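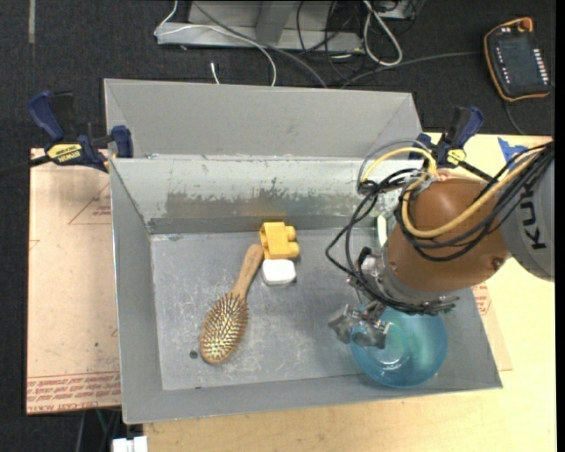 The Stiltanley tray, with the hairbrush, the yellow block and the blue bowl in it.

I have been putting off this review because it's hard to get excited in print about a big gray metal bin. But I keep getting asked what I use for sorting, and my answer is always the same, so I might as well write it all down in one place.

The Stiltanley sorting tray is a wide rectangle of sheet metal with sloping sides, a flat floor and a tall rear panel standing up behind it. No lid, no dividers, no drawer. You put stuff in it and then you take stuff out of it. I paid 239 dollars for mine, which I know sounds nuts for what it is, and I'll get to that.

First, the size. It's big! The product page lists the measurements but I am one of those people who can read a measurement three times and still be surprised by the box. A hairbrush, a toy block and a bowl look a little lost in there, and that's pretty much how I like it. The whole reason I wanted a tray was to stop sorting in heaps. When things have space around them you can see what they are, and small stuff doesn't end up hiding under large stuff. Before this I used a plastic under-bed box, and I spent half my time fishing around in the corners with two fingers.

The sloping sides are the thing I'd miss most if I had to go back. On a box with straight walls, anything flat that ends up against the edge is a pain to lift out, and I used to end up tipping the whole box. With a slope you have room to get your hand around it. Coins are still annoying. Coins are annoying everywhere.

Then there's the back. I thought the tall rear panel was a bit silly when I was shopping (the Calldale tray doesn't have one, and the Calldale is cheaper), but I've come around to it completely. I tend to toss things. If I'm emptying a bag at nine at night I am not placing each item down gently, and with the old box a good share of it went over the far side and behind the table. The plain gray also makes a nice calm background, so bright things jump out at you. Yellow and that see-through blue are super easy to spot. Pale things less so, though a small white piece still shows up fine on the dull gray floor.

Now the finish, and this is where I have complaints. The floor scratches. It is covered in fine whitish scratches, the worst of it in the center and toward the lower left. There's also a small dark round spot on the floor near the lower left that doesn't bother me, but you might as well know about it. The inner back wall is paler and shinier than the rest, so every mark shows. It has small chips and dark scuffs along the top edge and a long brownish-gray worn band running right across the middle. I've tried dish soap, baking soda paste and one of those white sponge things on the band, and my verdict is that it lives there now.

Does any of that matter? Not to how it works. The marks on the floor are fine ones and I've never had a sweater snag on them. But if you want something for a room where guests sit, or you're the type who gets twitchy over a scuffed baseboard, look at photos of used ones before you buy and not only the glossy ones on the product page. Mine looks like a tool and I've decided I'm okay with that.

Noise is the other big minus. Drop a wooden hairbrush on sheet metal and the whole house knows about it. I tried lining the floor with a dish towel for a while, but then everything gets caught in the towel — bristles are the worst for this — and you lose the nice flat surface, so I quit. If you live in an apartment with somebody sleeping below you, maybe sort in the daytime.

How I use it, for anybody who's wondering: I do one round on Monday with whatever has collected on the stairs, the couch and the bathroom counter. Everything goes in together. Then I pull out whatever's biggest first, bowls and cups and so on, and they go straight to the kitchen. After that the hair stuff. Toy pieces come last, since they're usually headed to the same tub anyway. I used to do it the other way around, little things first, and I don't recommend it. You're reaching over the big items the whole time.

I did try two other options before I settled. The Calldale is the same general idea but shallower, with no back panel, and the floor on the one I had flexed when I leaned on it. I returned it. The Farnodholm one is fabric over a frame and folds flat, which is great if you don't have a permanent spot to keep it, and it's so much quieter. But the floor sags in the middle and everything slides together into one pile, so you're right back where you started. I gave that one to my sister, who uses it for yarn and loves it.

About the price. I've since seen the Stiltanley for 229 at Uchida, where I get most of my household stuff, and I was briefly annoyed over my ten dollars. It's a lot of money either way. You could get a restaurant-supply sheet pan for a fraction of that and it would do a decent job with small parts. What you wouldn't get is the depth, the slopes and the back, and for me those three things are what I'm paying for. If you only clear out a junk drawer every December, get the sheet pan.

A few smaller notes. It's heavy and awkward to carry alone, so pick its spot before you unpack it. Wipe it with a soft cloth and skip anything gritty, because the shiny back wall really does not need the help. Clear or tinted plastic throws bright little reflections, and if your overhead light is strong you may find yourself squinting at the rim of a bowl. I moved my lamp over a foot and that was enough.

I'd give it four stars out of five. It loses one for the finish and the racket together. I'd buy it again, at the Uchida price, and I'd put felt pads under it from day one so it doesn't hum against the tabletop when something lands in it.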